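Open day at Paewai, anyone else go?

Posted in: Meets and Days Out
Started by tinribs, August

tinribs wrote:

Right, so I finally got myself to the Paewai open day on Friday and I've been boring everyone at home with it ever since, so now it's your turn. I'd booked the 10am slot thinking it would be quiet. It was not quiet! There were 40 of us in the first group and the coffee had run out before we'd got our badges on.

They split the day between two halls. The front one is the showy stuff, all Multa kit, a big arm behind glass stacking crates and unstacking them again, with a screen giving you the speed. My nephew stood there for 30 minutes and would have stayed till closing. I got a bit bored with it if I'm truthful (sorry) and wandered through to the back hall, where the Giso lot had their tables out. Much more my thing. They had hand-held grippers that you hold yourself, you squeeze and the fingers close, and you do some little job with them, folding a cloth or putting pegs in a tub, and it all gets recorded so an arm can be taught from it later. Anyone could have a go. I did the cloth and was dreadful.

Anyway I came away grinning. Who else went, and what did you make of it?

marrowfat wrote:

Went in the afternoon with my dad. Agree about the back hall, although I think you're being mean about the crates. That arm was running when we got there and still running when we left and I didn't see it fumble one. If I had a warehouse that's the one I'd want to hear about, and the people on the stand were happy to talk about what goes wrong with it too (shrink wrap, apparently, and anything shiny).

The queue for the Giso tables was a pain. We gave up once and came back after our sandwiches.

oldgoatpath wrote:

I was there too and I'll be the grump. I've been to three of these now and every year it's the same, a thing picks up a box, a thing puts down a box, everyone claps. I asked the chap at the back hall how many goes somebody has to do before the arm picks up a job from it and he said 200 for an easy one. For pegs in a tub! I could train a spaniel quicker.

Parking was also a disgrace.

tinribs wrote:

I'd like to see the spaniel do it, goat. And 200 didn't sound like many to me. I did eight in the time it took my nephew to eat a flapjack, and that was with me dropping half of them. Sit two people down for a day and you're there, no?

oldgoatpath wrote:

Then it only knows that tub on that table. Move the tub to the other side and you're back to square one. I asked that as well and got a lot of "well, it depends".

pinkfootgoose wrote:

Well it does depend! I do a bit of this at work (not for any of the firms who were there, before anyone asks) and the trick is you move the tub while you're collecting. Different spot every go, different end of the table, curtains open, curtains shut. If you do your 200 all in the same place then yes, you've made something that can do one thing in one place. If you shuffle it about you get a fair bit of slack. Not endless slack. I wouldn't trust it with my nan's china.

The long jobs are where it gets painful. We had one with three stages to it and we were past 900 goes before I stopped wincing when I watched it.

marrowfat wrote:

That's interesting, they did have us swapping the things round between turns and I thought the girl was just tidying up.

What did people think of using the grippers? I found them heavier than I expected, and my thumb ached by the end. Dad has bad hands and couldn't get on with the squeeze at all, which was a shame because he'd been looking forward to that bit most. They let him sit and watch the playback on the laptop instead and he was happy enough with that.

tinribs wrote:

Thumb was fine here but I kept forgetting I haven't got wrists any more, if that makes sense? You go to twist something as you would normally and the whole gripper has to come round with you. By the fourth or fifth try I'd started moving like a crane in one of those arcade machines. My nephew got it straight away of course.

The other thing is you lose all feeling in it. With your own fingers you know you've got hold of the cloth. With these I was peering over the top to check and then my head was in the way of my own hand.

brackenfold wrote:

Hello, long-time lurker, first post I think. I was the one in the yellow cagoule holding everybody up at table two, sorry about that! I got completely sucked in. I'd only come because my sister had a spare ticket and I ended up having four turns.

On the feeling thing, what helped me was watching the playback after my first go. You see it from the gripper's side, so it's just the two fingertips and whatever is between them, and once I'd seen that I stopped trying to look at the job from above and began lining up the pads instead. Much better after that. They sent me one of the stills when I asked, from between turns:

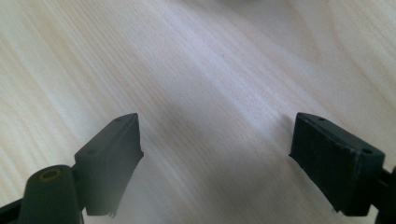
Gripper's-eye view of the tabletop, fingers open, nothing in them yet.

I like how pale the wood comes out with the dark pads either side of it. My sister says it looks like a beetle. Anyway if you go next year, ask to see your playback first and THEN have your proper goes.

pinkfootgoose wrote:

Great tip, and a nice one to have kept. You can see the two little screw holes on top of each fingertip. And look at the bottom corner of each pad, they're both a bit ragged. I'd have a spare pair in the box if those were mine, we get through pads like nobody's business.

oldgoatpath wrote:

So they put the tatty ones out for the public. Lovely.

pinkfootgoose wrote:

Oh come off it. A chewed corner makes very little odds if you're gripping with the flat of the pad. What I'd want to know is whether they swap them halfway through a set, as a fresh pad can grip differently and then your goes don't match each other. Did anyone ask?

brackenfold wrote:

I didn't, I wouldn't have known to. I did ask if I could take one home and was told no, quite politely.

marrowfat wrote:

Ha! Did anyone stay for the Trurar talk at the end? We had to get Dad back for his tablets. It was down as "robots in small kitchens" or something like it and I was gutted to miss it.

tinribs wrote:

I stayed for the first half. Good speaker, awful microphone. The gist was that Trurar reckon small kitchens are harder than factories because everybody keeps their stuff in daft places (guilty) and no two drawers pull the same. They showed a clip of an arm having a go at a cutlery drawer and it took ages, and a man behind me kept saying "other drawer" under his breath. I thought it was brave to show one that didn't go well. I had to leave before the questions as the bus only goes hourly.

oldgoatpath wrote:

I stayed for the questions and, credit where it's due, that was the best part of the day. Somebody asked straight out when they'd be selling one and the answer was that they don't know, and they weren't going to make up a date. First sensible thing I've heard at one of these. I still say the whole lot could have been done in a morning, with more chairs.

marrowfat wrote:

Goat liked something. Somebody write it down.

brackenfold wrote:

Are we all going next year then? I'll bring the cagoule so you can spot me. I'd want to do the cloth, I only ever got as far as the pegs.

tinribs wrote:

I'm in. Earlier bus, own flask. Goat, you can have a lift from the station if you promise not to mention the parking.

oldgoatpath wrote:

No promises.

Recent in Meets and Days Out
Steam fair, worth it with a pushchair?
Lift share for the model boat weekend
Paewai open day: is there food on site?
Best seat for the air display if you hate crowds
Lost: blue flask, back hall

We use cookies to keep you logged in and to remember which threads you have read. By carrying on you agree to this. Change your cookie settings at any time from your profile page.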